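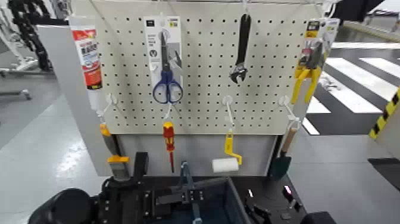 How many demos per item before I stop babysitting the pegboard?

Posted by lobo_shelf_guy, 22/01/2024

We're teaching a mobile robot to take things off hooks on a store-style pegboard and set them in the tray on its base. Scissors, pliers, adjustable wrench, paint brush, screwdriver, roller, trowel, tube of adhesive. One person drives the arm by hand, the robot records, and at the end of the day we feed the lot to a policy and find out what it has decided to believe.

So far we have 298 demonstrations. That sounded like plenty until I split it up by item. The screwdriver has 47, thanks to the fact that everybody likes doing the screwdriver. The trowel has 16, and watching the replays I can see why. It hangs low, the blade sits against the stand, and every driver has a different theory about how to get it off.

The trained policy is decent on the screwdriver. On the trowel it drives up, opens the gripper, thinks about its life and then goes for the screwdriver. On the carded scissors it grabs the card in a different place each time and usually ends up pushing the whole thing back along the hook.

What I want to know:

Is there a sensible number per item, or is that the wrong way to look at it? Should I throw out the clumsy demos, where the driver misses and has another go? And do I need to move the items between hooks? We've kept the layout the same all along, mostly out of laziness. My boss would like this done before the Marthorpe demo and has asked whether we can "just collect more," a sentence I now hear in my sleep.

Joana Simões

I ran collection for a pegboard job at Clevudano for most of a year, so I have opinions and a bad shoulder.

Forget the total. Your policy has learned that the answer is usually screwdriver, and with that split I'd have learned the same. Even out the counts first. I'd bring the trowel up to match the screwdriver before touching anything else, and I'd hand drivers a shuffled list so they can't pick. Left to choose, people do the easy one and call it a productive afternoon.

Then the layout. Yes, move things. If the trowel always hangs on the last hook at the right, the model has no reason to look at the trowel. It can learn "go right and low" and score beautifully until somebody restocks. We swapped positions every ten demos or so. It was dull and it helped more than anything else we did. Move the stand a little too, and park the base at slightly different angles. Keep a few layouts back that you never train on and test only on those, or you'll fool yourself the way we did until October.

On clumsy demos, it depends on the clumsiness. A miss followed by a clean correction is worth keeping, as the robot is going to miss and it should have seen what to do next. Thirty seconds of hovering while the driver talks to someone should be cut. So should anything where the item hits the floor and the driver stops recording a second late. We tagged ours as clean, recovered or junk right after each run, while the driver still remembered. Tagging a week later took longer than recording them.

The trowel sounds like an argument between your drivers. If one takes the handle from the front, another comes in from the side and a third pries it up by the blade, a simple policy may average the three and do something none of them would put their name to. Agree on one grasp per item, write it on a sheet, tape the sheet by the controls. You can let variety back in later if your method copes with it.

For the carded stuff, lift before you pull. Ours kept ramming the card down the hook until we made "up a bit, then toward you" a rule for everyone. Rigid tools forgive you on that. Cardboard bends and then you're in a wrestling match with packaging.

haso_user

just collect more

tinbucket

Seconding most of what Joana wrote, with one quibble. I wouldn't bother bringing everything up to exactly the same count. Get the trowel and the carded items to a decent level, train, look at what fails, and aim the next batch at the failures. We did 267 on a job like this and the last few dozen, all of them things the robot had just got wrong, did more than the first couple hundred.

Also check your cameras before you blame the data. If the arm blocks the view of the lower hooks on the way in, the driver may be working from their own eyes while the robot is getting a lovely close-up of its own elbow. Make the driver do a few runs looking only at the robot's feed. If they can't get the trowel off that way, the policy has no chance either.

lobo_shelf_guy

Tried the feed-only thing this afternoon. Our best driver needed four goes at the trowel and has asked not to be named. Moving a camera tomorrow, then shuffled lists and swapped hooks. I've told my boss we are collecting more.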